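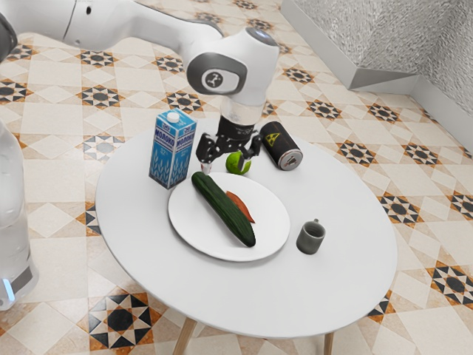 *Round table, something green.*

April 21, 2022

The scaffolding came off the old Holloway bus depot in March, and I have now walked past it enough times to have an opinion. I had one before, of course. I had one when it was a drawing taped inside the window of the ticket office. But I was told to wait and see it finished, and I waited, and it is finished, and my opinion has put on weight.

For those who don't live in Judmont: the Holloway depot is the long low brick building where Main bends toward the river. The buses moved out years ago. After that it was a carpet warehouse, then a different carpet warehouse, then pigeons. When the city announced it would become an arts building with a cafe and "flexible rooms," I was for it. I am still for it. I'd like that on the record before I start on the front door.

The design is by Wultura, which won a prize for the swimming pool in Imton. I like the pool in Imton. It looks like a pool, you can find your way in, and the roof lets in a kind of milky light that makes everybody look slightly more rested than they are. So hopes were high. What they've done with the depot is keep the brick (good), keep the steel trusses (very good), clean the big arched windows (thank you), and then move the entrance around to the side, where it hides behind a wall.

The wall is concrete. It's a nice concrete, as these things go, with the board marks left in it. According to the leaflet it "stages the arrival." In practice it stages people in raincoats walking up to the old bus doors, pushing on them, reading the small sign, and setting off around the corner the wrong way. I've done it myself twice, and the second time I had written about it already.
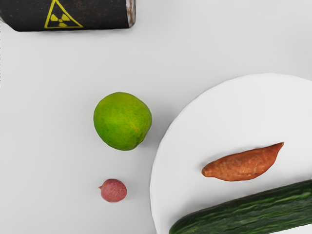
The old doors still work, too, which hurts. They were repaired and repainted in a dark green that is exactly right, and then they were locked. You can see straight through them into the lobby, where people who solved the puzzle are having coffee.

Inside, I have very little to complain about, and I did look. The main hall is 800 square meters — the leaflet gives everything in meters, for reasons of its own — and it has been left mostly alone. The bus bays are still painted on the floor, numbered up to 13, and they use the numbers to tell you where things are. The printmaking studio is at bay 8. My kid brother used to catch his bus from bay 8, and he says it was a terrible bus. The floor drains are still there too, and so is a long black skid mark near the back that somebody must have fought for in a meeting. I'd buy that person lunch.

The acoustics are another matter. Brick, concrete, glass and a hard floor add up to a room where you can hear a spoon being set down at the opposite end. There was a cello recital on opening weekend and I'm told it was glorious. There was also a toddler, and the toddler was glorious in all the same places.

I put some of this in a shorter post a couple of weeks ago and the mail has been lively. 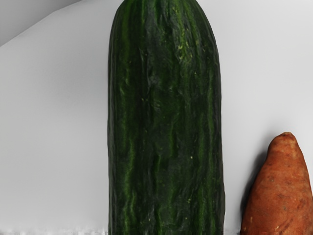 One reader wrote that the side entrance was there for the sake of the slope, that the old doors open onto a step and a steep bit of sidewalk, and that anyone pushing a wheelchair or a stroller would thank Wultura for every inch of that wall. I went back and looked. The slope is real. The new path is level the whole way and wide enough for two people to pass without apologizing. I should have noticed, and I'm grateful for the letter, even the last paragraph, which was about me.

So I'll trim the complaint. Keep the side door. Keep the level path. I'd still like a sign on the front that can be read from farther away than my own elbow, with an arrow on it, and I'd like the arrow to point left.

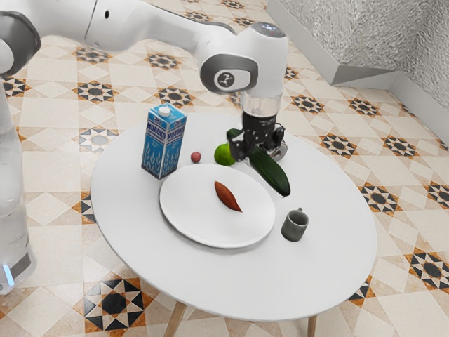
The other thing people wrote about was the money, and I don't have much to offer there. The fundraising brick scheme sold 1173 bricks with names on them, which are laid along the foot of the wall at the height where dogs take an interest. Mine is near the downspout. They spelled it correctly. I had been bracing for a second letter to the city and now I have no reason to send one.

The cafe closes at four, by the way. The soup is fine. If you go in the rain, turn left at the green doors and keep walking even when it starts to feel like you're heading for the dumpsters.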